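Can It Do the Dishes Yet?

Friday, July 26, 2024

A few readers wrote in after the last issue to ask the same thing in different words. When will a machine clean my house? I spent a day in Clermont with the people at Erkum, a small firm that has been working on household chores with robot arms, and I came back with a partial answer. Some chores are close. Most are a good way off.

Erkum rents half of an old furniture showroom off Kennedy Street. The front is set up like a small apartment, with places to sit and places to put things down. The back is desks and shelves of spare parts. Evdokia Chrysikopoulos runs the chore trials. She used to work on packing lines, and she says a packing line was easy by comparison. On a line the box arrives in the same spot every time. In a living room the cup is wherever somebody left it.

The chore they were on that week was clearing and wiping a table. It sounds like the simplest thing in the house. The arm has to find what is on the table, pick each thing up, put it somewhere sensible, wipe the surface and stop before it starts wiping the furniture next to it. Erkum splits that into separate jobs and scores each one. Picking up a mug by the body is good now. Picking up a spoon lying flat is poor. Paper napkins are worse than spoons, and a wet napkin was described to me as "a day's work."

The wiping is where I learned the most. A round table gives the software more trouble than a square one, as there are no corners to line up with and the cloth has to follow a curve. Erkum's program, which they call Mestovow, plans the wipe as a set of overlapping strokes and checks its position against the edge as it goes. On a good run it leaves a thin band near the rim that a person would have caught without thinking. 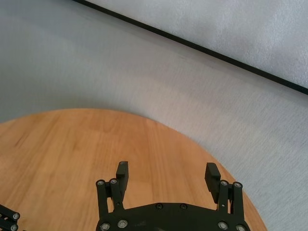

Soft things are the other half of the problem. A tabletop stays put when you press on it. Fabric gives, and it gives a different amount depending on what is under it. Straightening a throw blanket or plumping a cushion takes a sense of how hard you are pushing, and a two-finger gripper doesn't have much of that. Ovidiu Buzatu, who writes most of the control code, told me he would rather have the arm load a dishwasher ten times than fold one blanket. He has tried both.

Then there is speed. I timed a full table clearing on my phone. The arm took 10 minutes to do what I would do in one. The slowest part was the waiting between moves, while the program looked again and decided what to do next. Erkum has cut that wait a good deal since November and expects to cut it more, but they wouldn't give me a date for when it will match a person. I thought that was fair.

They did give me one number for reliability. Over the last 1000 pickups of hard objects such as mugs, bowls and remote controls, the arm dropped or missed up to 60. That is fine in a workshop. In a house it means somebody is picking things up off the floor every week, and some of those things will be broken.

Shops may see some of this work before homes do. A café wipes the same tables all day and can live with a slow machine after closing. Erkum has talked with two places in town about a night trial, where the arm would be rolled from table to table on a cart. A person would still have to move the cart and stack the chairs. Chrysikopoulos was plain about that – she doesn't call it automation yet, she calls it help.

If you want to see it for yourself, Erkum opens the front room to visitors on the last Saturday of the month. Groups are limited to 30 and you need to sign up by email first. Parking is in the back. Wear something warm, they keep the air conditioning high for the computers.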